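About Us

Worham Language School
Small classes, big noise, and a lot of tea

Worham is a language school for grown-ups. We teach Hungarian, Norwegian, Portuguese and Turkish to people who have jobs, kids, dogs, bad memories and very little free time, and we love doing it! Most of our students haven't sat in a classroom in years. Quite a few of them arrive sure they are "no good at languages," and then three months later they're arguing about soup in Hungarian with the person in the next chair.

How we got started

The school was started by Katalin Borbély, who still teaches the Tuesday-style beginner group (we call it that even though it moves all over the calendar, and no, we can't remember how the name stuck). Katalin came to this country as a nurse and taught Hungarian at her kitchen table to a couple whose son was marrying into a family from Szeged. They wanted to be able to give a toast at the wedding. They gave the toast, people cried, and the bride's aunt asked for Katalin's phone number so her own husband could learn.

The kitchen table got crowded pretty fast. For a while classes met in the back of the Buven bakery after closing, which smelled wonderful and was terrible for anyone trying to concentrate. We still use the Buven poppy seed rolls in our first lesson on ordering food, and we still eat all of them before the break.

We moved into our present home on Sengar Street in January, in the middle of a snowstorm, carrying bookshelves up the stairs two at a time. There are four classrooms, a library with 2000 books (mostly donated, many with somebody's notes in the margins, which are often the best part), and a kitchen where the real conversation practice goes on.

What a class is like

You will talk. That's the main thing to know. We start talking in the first five minutes of the first lesson, with whatever words you've got, and if you've only got one word then we'll have a conversation with one word in it. Grammar comes along as you need it. Hungarian has a lot of endings, and we're not going to pretend otherwise, but you pick them up a lot faster when you're trying to tell somebody where you left your keys.

We use real things whenever we can: bus timetables, recipes, weather reports, voicemail from somebody's mother-in-law (with her permission, she thinks it's hilarious). Our Turkish teachers run a whole unit on tea, and our Norwegian group spends one evening each term writing complaints to an imaginary landlord. The complaints get very good. Some of them have been framed and hung on the stairs.

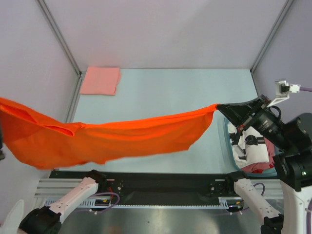 Homework is short and a little silly. You might be asked to label everything in your fridge, or leave a message on the class phone line, or teach a friend three words over dinner. If you don't get to it, come anyway! We would much rather see you unprepared than not see you.

Groups are kept small enough that you can't hide in the back row, mainly because our rooms don't have a back row. Beginner courses run for one term. After that, most people carry on with the same group, and a few of our groups have been together so long that they go on vacation as a pack. The Portuguese intermediates came home from Coimbra with sunburns and a new favorite swear word, and taught it to everyone.

The Nudivholm summer week

Every summer we pack up and head for Nudivholm, a lakeside camp an hour and a half out of town. You choose a language when you arrive and you stick to it until the last breakfast, through cooking, swimming, card games and washing up. It's tiring in the best way. Around 80 people come, including partners and children, and the kids are always fluent in insults by the second day.

You don't need to be advanced to join. Beginners get a helper for the first two days and a badge that says "slowly, please" in the language they're learning. Plenty of advanced students ask for the badge too.

Who teaches here

All of our teachers grew up speaking the language they teach or have lived in it for many years, and every one of them is learning another language at the same time. We think that's important. It keeps you patient to sit on the other side of the desk once a week and get your verbs wrong in front of strangers. Katalin is on her third try at Norwegian and says the vowels are out to get her.

We have 300 students enrolled across the four languages right now. The youngest is 18 and the oldest won't tell us. They are bus drivers, accountants, grandparents, new in-laws, people who fell for a song and wanted to know the words. We learn as much from them as they do from us, particularly about buses.

Fees and help with fees

We keep prices as low as we can. A full term costs $200, and that covers books, tea and the use of the library. If that's out of reach, please write to us before you decide not to come. We set aside places every term for people who pay what they're able to, and nobody in your class will know which kind of place you have.

Come and see us

You're welcome to sit in on any class, once, for free. Just turn up ten minutes early so we can find you a chair and a mug. The next term begins on 19 August 2019, and the office is open every afternoon before then if you'd like to look around, borrow a book or ask which language to pick. (We'll all give you different answers.)

The door on Sengar Street sticks a bit, so give it a good push. Classrooms are up one flight, and there's an elevator at the rear for anyone who would like it.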